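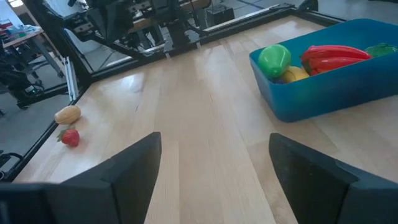 Potato or bread roll, strawberry and the blue bin on the long table.

Play food drive opens in July, and yes, we want your plastic peppers

If your kids have outgrown the toy kitchen, I would like a word with you! The play food drive is back in July, and I've been put in charge of the produce end of it, so I now have strong feelings about pretend vegetables.

The idea is the same as last year. You bring in the plastic fruit and veg that's rolling around under the couch, we sort it, and it goes back out as grocery sets for play corners at preschools and waiting rooms. We're aiming for 200 sets this time. Benedicta Kyei worked out that we'd need 3000 pieces to get there, and she said it so calmly that I wrote it down before it sank in.

Loose pieces are fine, by the way. You don't need a full set or the original packaging (who still has that?). Peppers and strawberries always come in, and a tan lump that could be a potato or a bread roll is welcome too. Kids will decide what it is.
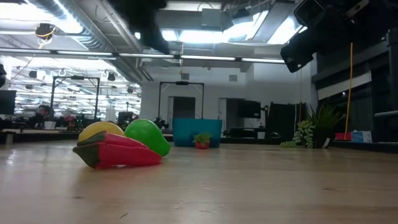
COMMUNITY PROJECTS TEAM | Olmont

Drop-off is at the Olmont front desk until 11 in the morning, every weekday in July. If you can, put your things in a paper bag with a note of how many pieces are inside, and leave your name if you want the bag back. Zlata Stelmakh is at the desk most mornings and she can help you carry from the car.

I do the sorting by color first, which Zlata thinks is silly, but a red pepper, a green pear and something yellow already look like a little market stall when you put them together, and it makes building the sets so much quicker. After that I go by size. Tiny pieces come out completely, as the sets are going to places with toddlers, and anything cracked goes too. Please check for both before you bag things up and save me an evening!

We can't take wooden food this year, or felt, or anything with batteries in it. Toy pans and plates are a maybe, so ask first. Atinga is handling those separately and they fill up fast.

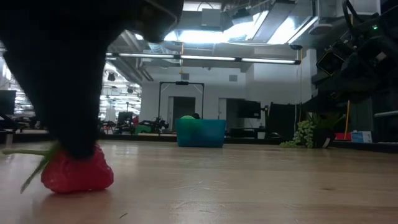 Strawberries are the piece I'd most like you to look over at home. The fruit part is nearly indestructible, and it's the leafy top that gives trouble when it works loose. Give it a gentle tug. The ones with long, thin, pointed green strands, like the red one here, need an extra look between the leaves, where crumbs love to hide. Warm water, dish soap and an old toothbrush will do it, and then let everything air dry overnight before it goes in the bag.

We also need 2 more people for packing, evenings only, snacks on me. Leave your name with Zlata at the desk.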